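4. Setting up your artist page

Your Skidarley artist page is where promoters, radio people and your aunt will look for you. Do this section before uploading any tracks. It takes 30 minutes, or 40 if you share the account with a drummer.
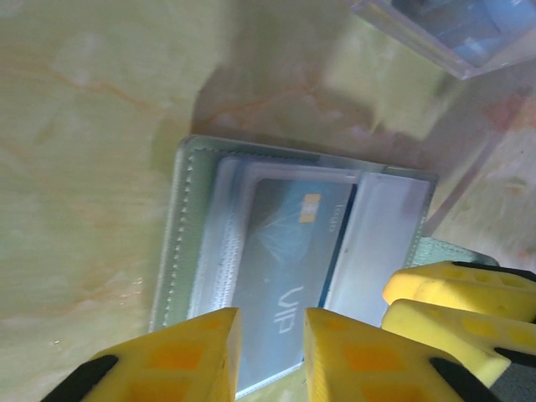
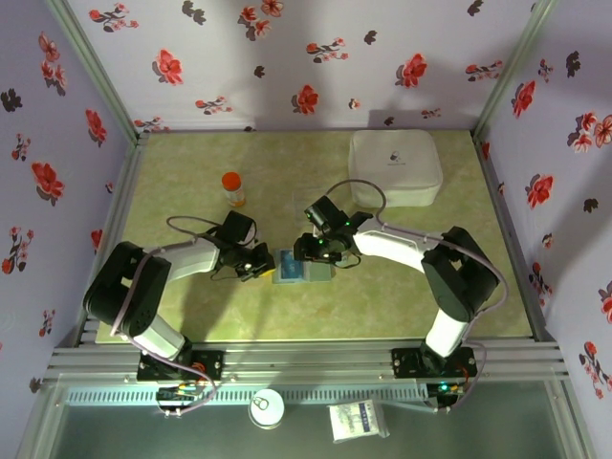
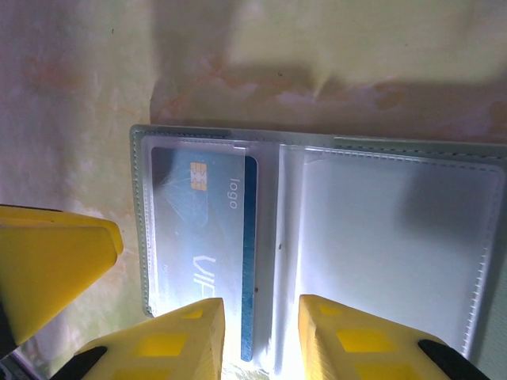
4.1 Name and biography

1. Open Profile and type your stage name exactly as you want it on posters. Capitals are kept, including the regrettable ones.
2. Pick a home city. "Worldwide" is not a city.
3. Paste in your biography. The limit is 1,626 characters, set by Oona Partanen after she had read a great many biographies.
4. Press Save. The page does not save itself, whatever your last website did.

Note: The word "movement" is allowed once.

4.2 Linking your mixtapes

1. Go to Releases and choose Add.
2. Select Ballumetti if your files are stored there, or Upload if they live on your laptop.
3. Name every guest on every verse - spelling counts, and rappers check.
4. Put up to 5 tracks in the Front Row. These play first.

Caution: Deleting a release also deletes its play count. We can't bring it back, and we have been asked very loudly.

4.3 Bookings

1. Switch on Accept Enquiries.
2. Enter your manager's address. If you are your own manager, enter yours and try to answer politely.
3. Send a test enquiry. It should arrive before you've finished your tea. If not, look in your junk folder, then see section 9.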